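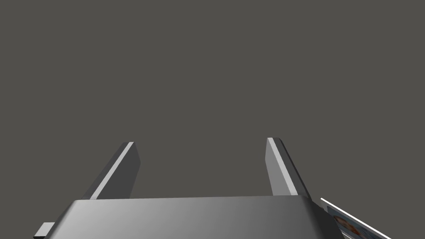
Simulated open gripper, Perketti class project.

MOLLOW – The Perketti robotics club will show its student simulation project on Friday at 7 p.m. Visitors should keep their hopes modest. The students have logged 446 practice runs, all on a screen, and the club makes no claim that any of it will carry over to a real arm.

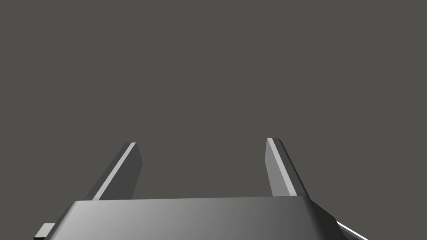
Zetgate, which lends the computers, asked for a success rate. The club declined – 19 students graded their own runs, and grades like that deserve some doubt.

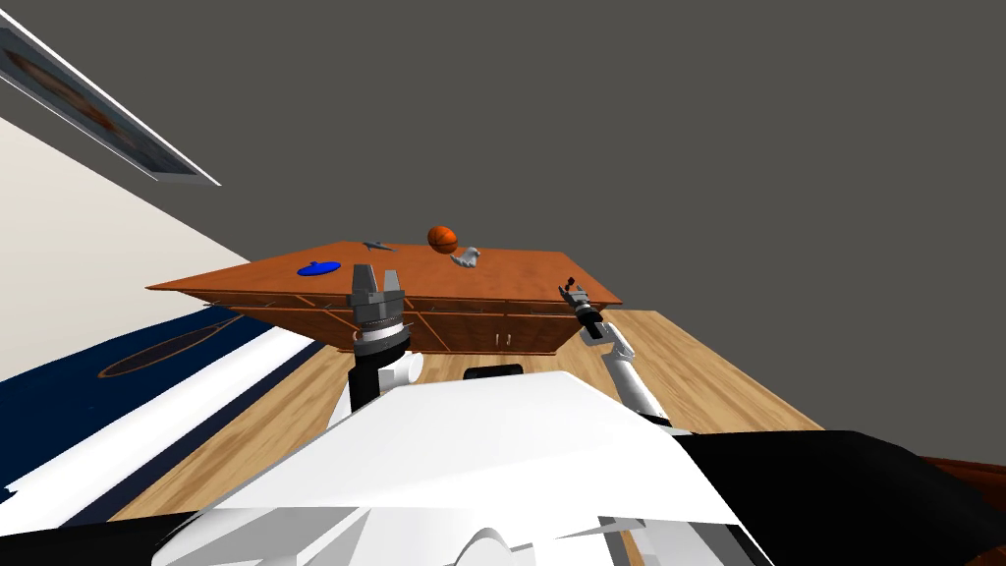
A fresh set of 100 runs, scored by outsiders, starts in March. Entry is free.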